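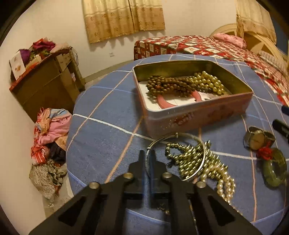 Bangles and beads beside an old pink tin.

Sutau: a short history of a small island
Speaker notes, Nele Prins

Slide 1. Welcome people, say the talk runs to nine slides and questions come at the end. Marijke Dierckx has the map handouts.

Slide 2. Where it is. Sutau lies north of Indstead, 112 kilometres by the ferry route. Point out the two harbours. The western one silted up long ago and is now grazing land.

Slide 3. First settlers. They came for the salt. Old pans can still be traced along the south shore at low tide. No written records from this period, so keep it brief.

Slide 4. The trading years. Salt and dried fish went out, grain and cloth came in. At its height the town of Drurkeo had 200 houses. Read out the line from the harbour book about the late grain ship.

Slide 5. The great flood. The sea broke through at Brouwer Point on a Sunday night and took the lower half of the town. 70 houses were left standing – mostly those on the ridge. Pause here, people usually want to look at the map.

Slide 6. Why the trade never came back. Cheaper salt from the mainland, and ships too deep for the remaining harbour. Don't get drawn into the argument over taxes.

Slide 7. The church. Built from stones of the old sea wall. Mention the blocked north door.

Slide 8. Getting there now. Last ferry back is in September.

Slide 9. Reading list, then questions.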